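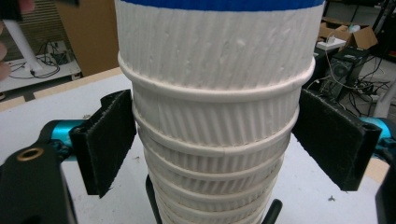 Stacked ribbed paper cups, Totison open day

The Totison plant in Melmont opens its doors once a year, in February, and I went over for the morning. The gate opened at 9:30 and there was already a line at the coffee table when I parked. Entry is free, but you have to book a tour slot. They take 15 people per group.

The plant makes molded fiber trays, egg cartons and paper cups. We started in the pulp hall, where bales of waste paper go into a big tank of water and come out as gray slurry. It is loud in there and smells like wet cardboard. Earplugs are handed out at the door.

Next was the drying line, bought from Kleinschmidt two years ago. Trays ride through it on a belt for 24 minutes. Our guide said the old dryer took almost twice as long and used more gas. You can feel the heat from the walkway, so leave your coat on the hooks downstairs.

The cup section was shorter than I expected. We watched paper blanks being rolled and sealed through a window and then moved on to packing, where a full carton holds 1000 cups. I would have liked more time at the window.

The tour ended in the canteen with soup and a short talk about the new warehouse in Zanham, which should open next year. Questions were mostly about truck traffic.

Parking is on the grass behind the office and gets muddy. The bus from Melmont station stops by the main gate, and the walk to reception takes five minutes.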